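The Ballelby Ferry

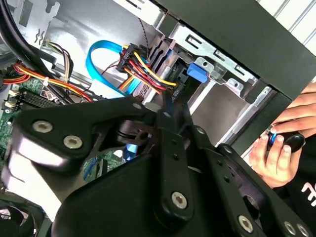
Ingvar Overgaard sold the last ticket at ten to six and put the cash box under his arm. The ferry would not go back until seven. He walked down the ramp and found the woman still on the bench with her suitcase.

"You missed it," he said.

"I was on it," she said. "I came over on the three o'clock."

He sat down at the other end. It was October and the bench was cold through his pants. The woman told him her name was Agustina Cáceres and that she had come to see a house. Her aunt had left it to her. She had a key and a piece of paper with a number on it, 172, and no street.

"There's only one road," Ingvar said. "The numbers go up to sixty."

She showed him the paper. It was the kind of lined paper they used to sell at the store before Hjalti Mogensen closed it. The number was written large, and under it was the word Kirkegaard.

"That isn't a house," he said. "That's the name of a boat."

"A boat."

"It was tied up behind the cannery. Your aunt lived on it for a while. Short hair, smoked a lot?"

"I only met her when I was little," Agustina said. "She had long hair then."

A truck came down the hill and turned around at the ramp and went back up. The driver raised two fingers from the wheel and Ingvar raised two back.

"Is it still there?" she asked.

"It went down three winters ago. You can see the top of the mast when the water's low."

She turned the key over in her hand. It was a small key, too small for a front door. He had noticed that at once and had waited to see if she would.

"What about the number?"

"There are lockers in the cannery. Kiros Gebretsadik has the building now. He keeps nets in there, but he never threw anything out."

"Would he let me in?"

"He'd let you in. He'll want to give you supper first."

She looked at the ferry. The deckhand was hosing down the car deck and the water ran off the side in a brown sheet. Ingvar took out his watch and wound it.

"If I go up there I won't be back by seven," she said.

"No."

"When's the next one?"

"Wednesday."

She sat for another minute. Then she stood up and took hold of the suitcase, and he pointed her to the path, the left one, past the fuel tank. He told her to knock hard because Kiros kept the radio on.

At seven he took four tickets and pulled the chain across. There was a light on in the cannery, upstairs.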